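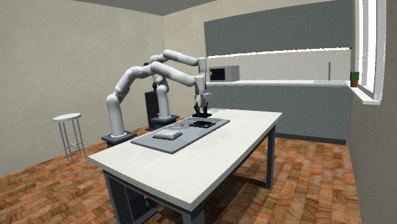 My grandmother's people settled in Pondier, and I finally drove up in June to see it for myself. The sign at the edge of town says 1,504 people, which is more than I expected after hearing her talk about it as if it were one street and a dog. It began as a place to water horses on the road to Biditz, and the old trough is still there, planted with petunias! 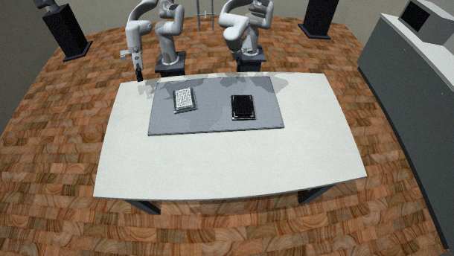 Main Street is laid out wide, wide enough to turn a team and wagon, and it slopes down to the mill so gently that you only notice on the walk back. I drew myself a little map that night. If you think of the blue-gray mat on that off-white table as the business district, with plain open space left on the near side, you have my map pretty well, the open part being the fairgrounds. The Cieślak store is at the mill end, and it still has its painted sign over the side door.

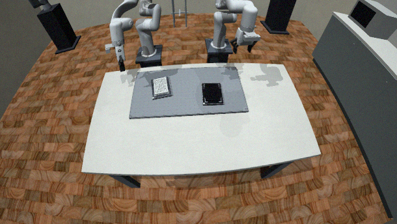 Cyprian Jasińska wrote to me after I mentioned the store last month and said that the sign isn't the first one, that the original went in the flood along with the porch and 3 wagons, and that the family painted the new one from memory and got the lettering a bit crooked. I went back and looked, and yes, it does lean.
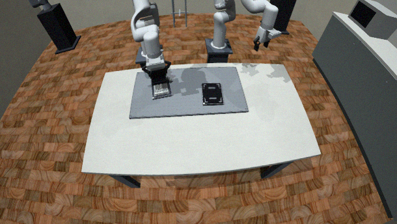
After the store I walked up to the Tenetti house, the brick one with the double chimney, and sat on the wall across from it eating a peach. It was getting on toward six o'clock and the bells started up. I still have the cemetery to tell you about (156 stones on the old side, and my great-grandfather's is one of them), but that needs its own post.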